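6.3 Finger pads and jaw linkage: inspection and replacement

Applies to the Limine hand-held gripper pair, left and right units, used at the towel folding station. Read section 6.1 (isolation) before starting.

Interval: inspect the pads at the start of each shift. Replace the pads after 900 recorded episodes or when any limit in Table 6-2 is reached, whichever comes first. Enter each replacement in the tool log, form 104.

CAUTION: The jaws close under spring load when the trigger is released. Keep fingertips out of the gap while the pads are off.

Tools and parts
Hex key, 2 mm
Lint-free cloth
Pad set, Collet type B (left and right pads are supplied together)
Thread locker, low strength

6.3.1 Preparing the station

1. Stop the recording session on the Flulura console and wait for the status line to read IDLE.
2. Clear the floor cables to the side of the operator position. Do not stand on them or pull them tight across a rail.
3. Place the basket on the left half of the table and the folded towel to its right, long side toward the near edge.
4. Pick up both grippers and hold them over the table with the jaws fully open. Check that each cable hangs free of the wrist and does not catch on the mounting plate. 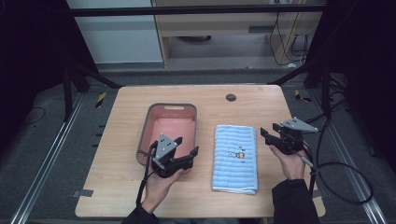 5. Open and close each gripper 20 times without a load. The travel must be smooth over the full stroke. If a jaw hesitates, go to 6.3.4 before changing the pads.
6. Check the mounting plate screws by hand. A loose plate shifts the camera view and the unit must be recalibrated (section 7.2).

NOTE: Run step 5 away from the towel. Terry loops that snag on a damaged pad can be pulled out and the towel then has to be withdrawn from the set.

6.3.2 Inspecting the pads

1. Open the jaws and look at both pads from the front, from the inner face and along the top edge.
2. Compare what you find with Table 6-2.

Table 6-2 Pad condition
Surface dull, edges whole: keep in use
Flap or fraying at a top corner: replace the set
Chip at a lower corner, lighter material showing: replace the set
Pad turns on its screw: tighten, recheck, replace if it turns again

3. Check the brass-colored eyelets at the link joints. Each must sit flush in its boss.

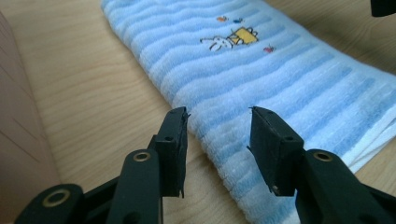 Issue 4, page 31

The left pad has a frayed flap at its outer top corner and the right pad has a small chip at the lower inner corner. Under Table 6-2 either finding calls for a new set. Do not trim a flap with a knife and return the pad to use. A trimmed pad grips unevenly on folded edges.

6.3.3 Replacing the pads

1. Isolate the unit as described in 6.1.
2. Support the link behind the pad with one finger and remove the pad screw.
3. Lift the pad off. Wipe the seat with the dry cloth. No solvent.
4. Fit the new pad with its inner face toward the opposite jaw. Apply one drop of thread locker and tighten until the pad no longer turns.
5. Repeat for the opposite pad. Never run one new pad against one old pad.
6. Close the jaws slowly. The inner faces must meet along their full height.

6.3.4 Stiff or uneven travel

1. Remove lint from the link joints with a dry brush.
2. Repeat the stroke test in 6.3.1, step 5.
3. If the jaw still hesitates, tag the unit and return it to Biris service with the tool log. Do not oil the joints.

Revision 2024-12-06: pad limits changed, G. Hervieu. Checked: H. Maillard.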